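11月15日 作業ノート（台所セットの整理）

朝から白テーブルの台所セットをいじっていた。先週Bratsteadから届いた追加分の箱をやっと開けたので、前からある鍋類とまとめて並べてみたところ。並べはじめると楽しくて、昼ごはんを忘れかけた！

前回の配置は物が真ん中に寄りすぎで、Michalis Mavromatisさんにも「これじゃ台所じゃなくて売り場だよ」と笑われたので、今回は少し散らした。テーブルの奥行きは60cmで計算している（前のメモの80は古い台の数字。消すのを忘れていた、ごめん）。

ケチャップは皿の上に寝かせるのが気に入っている。立てておくと肘が当たってすぐ倒れるんだよね。水切りボウルとカップは淡い緑どうしで並べると見た目は落ち着くけれど、遠目だとちょっと紛らわしい。青いカップは離して置くことにした。

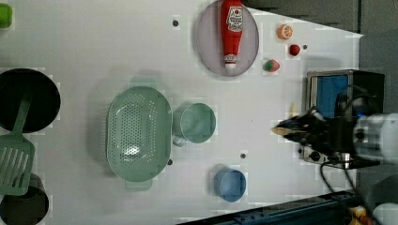
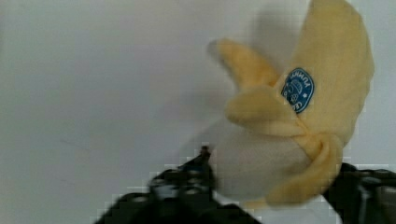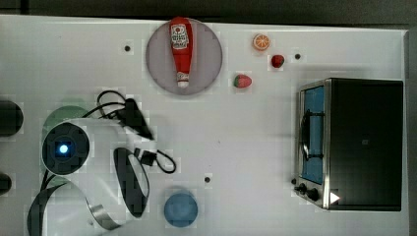 で、食べ物のおもちゃの話。バナナだけぬいぐるみなので、手ざわりがほかと全然ちがう。皮がぺろんとめくれた形で、かわいいんだけど、毛足にほこりがつくのが困りもの。粘着ローラーを弱めにかけるときれいになる。Tomarの棚の2段目に新しいローラーを入れておいたので、使う人はどうぞ。

いちごとオレンジは、つやが出すぎないように中性洗剤を薄めて拭くだけ。アルコールは使わないこと。2月にZandaの野菜セットをアルコールで拭いて、色がぼんやり抜けたのをまだ根に持っている（犯人は私です）。

トースターは重いので、動かすときは二人で。扉の取っ手を持って引きずらないでね、丁番がゆるむから。黒い天板は指紋が目立つので、布は乾いたのを1枚専用にした。テーブルの穴にパンくずみたいなごみが詰まることがあるから、掃除のついでにつまようじで軽くかき出しておくといい。

在庫表はOndomanceの注文分も足して、全部で51点になった。表のほうは食器、調理道具、食べ物の3枚に分けてある。皿の呼び方が人によって「灰色の皿」だったり「グレーの楕円」だったりするので、そこは統一したいなあ。案があったら表の右端の欄に書き足してください。

明日は箱のラベル貼り。テープがもう残り少ないので、来る人は一巻き持ってきてくれると助かります。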